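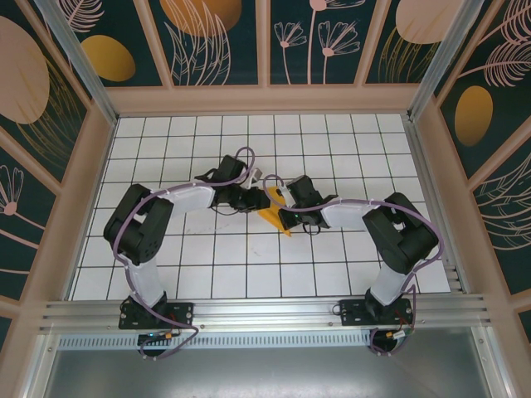
khaidong
I am choosing tiles for our kitchen counter and I need advice before Tuesday, when the shop in Sistbridge wants my answer. My wife Đàm would like dark stone. I prefer plain white tiles, because I cook a lot with turmeric and fish sauce and I want to see what I must clean. My question is about the grout. The seller says a white counter must have white grout or it looks cheap. Is this correct? The counter is 200 cm long and I will do the work by myself.
Thank you in advance,
Khải Đồng

Stindby
Please no white grout on a counter where you use turmeric. I did it in my first apartment and it was yellow behind the stove in a month. Light gray, and use epoxy grout if you can afford it. The seller does not have to scrub it.

mopbucket12
Disagree on epoxy for a first-time tiler. It sets fast, it's sticky, and if you leave a haze on the tile you will be sorry. Normal cement grout plus a good sealer, do the sealer again every September or whenever you remember.

Stindby
Sealer does very little against turmeric, in my experience. And people never do it again.

mopbucket12
I do it again.

khaidong
Thank you both. If I take epoxy, how much time do I have before it is hard? I am slow and I like to do the corners carefully.

Stindby
Read the bucket, it depends on the product and on how warm your kitchen is. Mix a small part only, do one short section, wash it, then mix the next one. Have two sponges and change the water often.

trarer_lane
Nobody asked about the joint width. With small tiles you get many more joints, so much more grout to keep clean. Go for the biggest tile that you can cut neatly around the sink. My mother's counter has tiny ones and she goes over it with a toothbrush.

mopbucket12
Big tiles show every bump in the board underneath, though. Check it with a long level first.

khaidong
I checked it this evening with a level from my neighbor. There is a low place near the sink, 5 mm at the deepest point. Should I fill it, or is it enough to use more adhesive there?

trarer_lane
Fill it first and let it dry fully. Thick adhesive shrinks and the tile can go down with it.

khaidong
Then I will fill it. I have decided for light gray epoxy and the larger tile. Đàm still says dark stone, but she agreed to look at a sample board if I make one this weekend.

Stindby
Put some turmeric on the sample board and leave it overnight.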